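Workplace Notes: Shared Tables, Cable Storage and the Clear-Surface Rule

The Fandau building now has 17 shared tables in use across its two floors, counting the long conference tables and the smaller ones in the side rooms. Most of the requests received by the workplace desk since the last issue concern what is left on them between bookings. This item sets out the handling of loose cables, personal items and drinks, and the cleaning method for lacquered tops. It applies from 2024-05-02.

Cables first. A sorting session covered the two equipment cabinets on the upper floor and produced 114 loose leads, power supplies and adapters. Nearly a third had no label and could not be matched to a device. Unmatched items are being held in the gray Bredico crates at the bottom of the left cabinet until the end of May. After that they go to electronics recycling. If you recognize a power supply, take it out, label it with the device name and your department code, and enter it on the sheet inside the cabinet door.

Labels go at both ends of a lead, a hand's width from the connector. Flag labels hold better than wraparound labels on thin cable. Do not label the connector housing itself, where the adhesive softens with heat. Leads longer than the job requires should be coiled with a reusable strap, with no sharp bend near the plug. Tape is not to be used. It leaves residue on the jacket, and the residue transfers to the table.
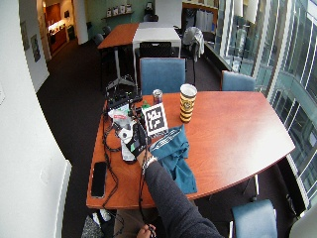 Table zoning is the method adopted for sessions where equipment has to stay out for several hours. The top is divided crosswise at the midpoint. Equipment, leads and anything connected to them stay on one half, and the other half is kept for paper, laptops and people. On the cherry-finish table the division is easy to follow: devices and cables on the left, a nearly bare polished surface on the right. The weak point is the left half itself, where a beverage can and a tall paper cup stand among the electronics, along with a crumpled plastic bag and a folded teal cloth. Drinks belong on the side shelf during equipment sessions. Clothing goes on the hooks, and packaging goes in the bin as soon as the contents are out. The other point to watch is black cable hanging over the left edge. A lead that drapes toward the floor can be caught by a chair arm or a foot, and the load is then taken by the connector on the device. Route it down a table leg and strap it at two heights, or coil the slack and leave it on the top.

Phones should be kept clear of corners. The curved table ends are particularly unsuitable, as there is less surface there than people allow for when they push a chair in.

Cleaning of lacquered and high-gloss tops. Use a dry microfiber cloth for dust. For marks, dampen the cloth with water and a small amount of neutral soap, wipe along the length of the table and dry immediately with a second cloth. Do not use alcohol wipes, glass cleaner or the abrasive side of a sponge. Check the result at a low angle against the window light, where smears show that are invisible from above. Cup rings that remain after soap and water should be reported and left alone. The Flitis polish kept in the supply room is for the oiled oak tables only and leaves a cloudy film on lacquer.

Felt pads have been ordered through Fallahi in a pack of 500. They are self-adhesive and intended for the underside of metal cases and heavy power supplies. Fit four to a case, one at each corner, on a surface that has been wiped and dried. Replace a pad when the edge lifts.

At the end of a booking, the table is returned bare. Leads go back to the cabinet coiled and labeled, and chairs are set parallel to the long edge. Items left behind are placed in the tray by the door of the same room and moved to the front desk at closing.

Corrections to the cabinet sheet can be written directly on it in pencil. The revised version will be printed and posted before the end of the month.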